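# Sarka office set, wrist view

Data card, second draft, 27/11/2022. Kept by Catinca Pîrvu; disagreements go to Kelechi Ibrahim, who wrote the collection script and doesn't share all my doubts.

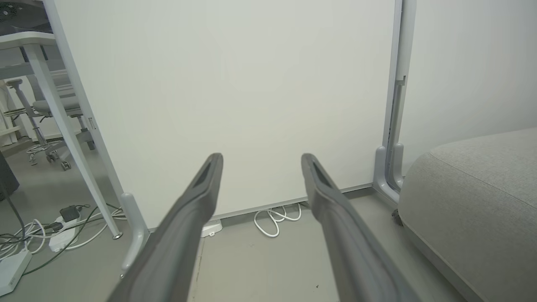
**Is this set big enough to train a policy on by itself?**

I wouldn't try it. Use it to top up a larger set, or to check whether a model trained elsewhere falls over in an ordinary office.

## What's in it

2106 episodes of a two-finger gripper being driven by hand in office rooms at the Ultumthorpe site. Each episode has the wrist camera stream, joint positions, gripper opening and a one-line instruction typed by the operator. There is no depth and no second camera. The Pelton set has both, so please don't merge the two and then ask why half the fields are null.

The wrist view looks past the fingers at whatever the arm is pointed at: furniture legs, panel feet, power strips, cable on the floor. Floor-level cable is the bit people say they want. I remain unconvinced that a wrist camera alone is the way to learn it, as the fingers sit in the lower part of the picture and thin things get lost between them.

## How it was gathered

Operators picked a task from a sheet, typed the instruction, drove the arm and pressed stop. Episodes run to 30 seconds at most; the script cuts them there whether or not the task is done. Kelechi thinks the cut-off keeps people brisk. I think it teaches the model to give up.

The success flag is the operator's own opinion. We re-watched 100 episodes and changed enough flags that I stopped trusting the column. It is still in the files under `success_op`. Our corrections are in `success_rev`, which is blank for everything else.

## Splits

| split | episodes |
|---|---|
| train | 1976 |
| val | 30 |
| rewatched | 100 |

Yes, val is tiny. It was chosen by room, and one room is what we could spare. A score on it tells you how you do in that room.

## Known trouble

- Instructions are inconsistent. "Cable", "lead", "wire" and "flex" all turn up, sometimes for the same task. We haven't tidied them and don't plan to.
- Gripper opening was logged late in the early sessions. The `lag_fix` field holds a guess, not a measurement.
- The same operators appear in train and val.
- Lighting hardly varies. Claims about robustness from this set should be read with that in mind, including the one in our own January slides.

## Things I'd like someone to test

Train with and without the wrist images and report both. When we tried this on the Enache arm, the joint-only baseline came closer than anybody was comfortable with. If your gap is wide, send me the config and the seeds.

## Use

Internal research only until the consent forms for the typed instructions are sorted. Ask Kelechi for the download path.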